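### 3.2 What people do with empties

I started this part of the study in March, mostly out of nosiness — I wanted to know who rinses a bottle before it goes in the bin. We sent 2211 short forms to homes in Bradness and Leditz.

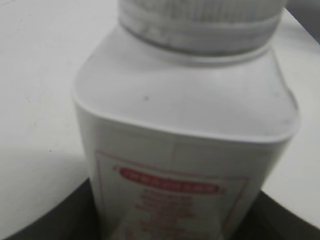
Over 240 came back with long notes in the margins, and I read every one. Caps were the sore point! People in Leditz leave them on, people in Bradness take them off.

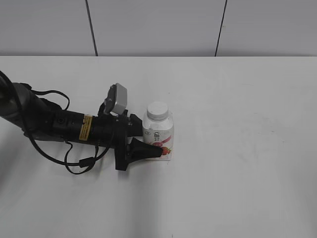 Figure 2. A small plastic drink bottle, upright on a white tabletop.

I'd blamed the local leaflets for the split, and I still mostly do. 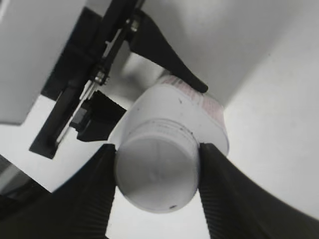 Leopold Widmer thinks the leaflets matter less than bin size, and wants both towns asked again.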